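Bench Operators Wanted, Gripper Kit Evaluation
Bendcombe, part-time, paid

Wernik is looking for people to work on the evaluation of the Grulloria tabletop gripper kit, a two-finger gripper and small arm sold to schools, colleges and small workshops. The work takes place at our Bendcombe site and starts in October. Shifts run from 9 a.m. to 1 p.m. or from 2 p.m. to 6 p.m. Training is paid at the same rate as regular shifts. 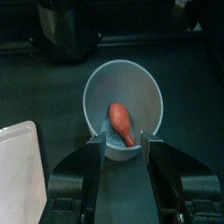
Operators guide the arm by hand controller through short handling tasks and log how each one went. There are 50 tasks in the current set, and most use light household items and play food. A typical one has the gripper reaching to a cup-like container with a toy drumstick inside. Others involve stacking, sorting, opening lids and putting things back on a tray. You will also reset the table between runs and note any slipping, jamming or loss of connection in the log.

What we need from you:
Steady hands and normal or corrected vision
Able to sit at a bench for up to 2 hours at a time, with breaks
Clear written English for the log
Comfortable repeating the same task many times

No background in robotics or programming is required. Experience with assembly, lab work or repair is useful. You must be 18 or older and allowed to work in the country.

Each operator is booked for 48 hours in total, spread over the month. Pay for the full booking is $770. If you leave early you are paid for the hours worked. Street parking is free, and the Vieira bus stops outside the building.

To apply, use the form on the Wernik jobs page. Tell us which shift you prefer and list any dates you can't work.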